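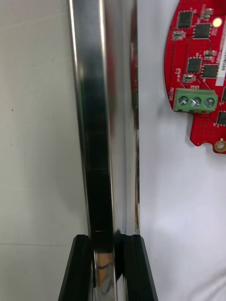
Is a robot open day worth giving up most of a day for if you're only thinking of buying a small arm for your own workbench? Worth it if you've never stood next to one while it's working, and a bit less so if you've already decided what you want and only need a price.

14th August
By the Bench Notes editor

I've been meaning to look properly at the Kurian arm for ages. I repair and build bits and pieces in a converted garage, mostly small motor projects and the odd display stand, and I keep thinking a second pair of hands would be lovely. So when Itura announced they were opening up their workshop in Grinia to anyone who fancied a look, I put my name down the same evening. It was free, there was parking, and they promised we'd be allowed to press the buttons ourselves. Sold!

This is a review of the arm as I met it there, plus a few grumbles about the day itself. I don't own one (yet) and I paid for my own petrol and my own lunch, so make of that what you will.

First impressions were good. I'd expected a showroom with a rope across the front and a video on a loop. What I got was a real workshop, a bit untidy, with people getting on with things while visitors wandered about between the benches. There was a short talk at the start, which could have been shorter, and then we were split into groups of visitors and passed from table to table. My group had a teacher, a couple who make jewellery and a man who asked about warranties at every single stop (fair play to him, I was glad of the answers).

The main job on show was metal handling. The arm has to get hold of a shiny upright bar with squared edges, keep it upright and put it where it's told. It sounds like nothing, but chrome is a rotten thing to ask a camera to look at. It shows everything around it and very little of itself, so a bar standing near a red circuit board picks up a touch of red along its edge, and the software has to work out that the red isn't part of the bar. I have enough trouble photographing my own chrome bits for the website, so I had a lot of sympathy.

The gripper is the part I liked best. It's two plain black fingers with angled outer faces and flat inner ones, and the flat bit is what matters with a squared bar. It sits against the sides and stays put. I've used a cheap hobby gripper with curved tips and it was forever letting things twist round, so seeing a nice square hold on a slippery-looking piece of metal cheered me up no end. I asked about scratches and was told to keep the fingers wiped and turn the gripping force down for polished parts. Sensible, though I'd want to try it on something of mine before I believed it completely.

Setting a new position is done by moving the arm about by hand and pressing a button on a little handset. I was given a go and had my first move saved within a couple of minutes, and I'm no programmer. The handset itself feels cheap. The buttons are small and close together and I pressed the wrong one twice, once with the whole group watching. If you've got big hands, or wear gloves in the workshop, try before you buy.

The software is called Ura and it runs on an ordinary laptop. I have mixed feelings. The main screen is clear and the big stop button is exactly where you'd want it, but the settings are buried in menus inside menus, and some of the names must have made sense to somebody once. On the older laptop at our table the window was fixed at 768 lines high and the bottom row of buttons kept hiding behind the taskbar. They say that's been on the list to fix since March. I'd like to see it done before I hand any money over.

Noise was better than I feared. You get a soft whine when it lifts and a click from the fingers, and we could chat over it without raising our voices. My garage backs on to next door's kitchen, so that matters a lot to me - probably more than speed does, if I'm truthful with myself about how much I get done in an afternoon.

And speed is where you'll be disappointed if you've been watching factory videos. It's slow. You can turn it up, and they did for us, but the arm had a visible wobble at the end of each move and I'd never run it like that near anything I cared about. At the gentle setting it was smooth and rather pleasant to watch. The jewellery couple thought it was far too slow for them and drifted off towards the engraving table, which I never did reach.

Now the money. The arm with the two-finger gripper was on offer to visitors at 800 pounds, with the handset included and a basic year of Ura thrown in. Spare finger pads were 54 pounds a pair, and I'm afraid I laughed out loud. They're small! I'm sure there's a good reason, but at that price I'd be making my own. After the first year you can carry on with the free version of the software, which loses the saved job library and one or two other things I'd probably miss.

As for the day, it was friendly and nobody pushed me to sign anything. The groups were a bit too big for the size of the benches, and if you were stuck at the back you heard a lot and saw very little. Tea was plentiful. The signs from the car park were hopeless and I walked round the building the wrong way before I found the door. Wear comfy shoes, as there's hardly anywhere to sit down.

What I liked: the square, steady hold from the fingers, the hand-guided teaching, how quiet it is, and staff who said "I don't know, I'll find out" and then went and did it.

What I didn't: the fiddly handset, the menus, the price of the pads and that wobble at higher speed.

I'd give the Kurian four out of five for careful, slow, repeated jobs on a small bench, and three if you're hoping to get through a lot of work in a hurry. I haven't ordered one. I've measured the space next to my pillar drill, though, and I've emailed to ask if they'll let me bring a few of my own parts along and have another go with the force turned down. I'll add a note under this review when I hear back.

Contact | Copyright Bench Notes, all rights reserved | Back to top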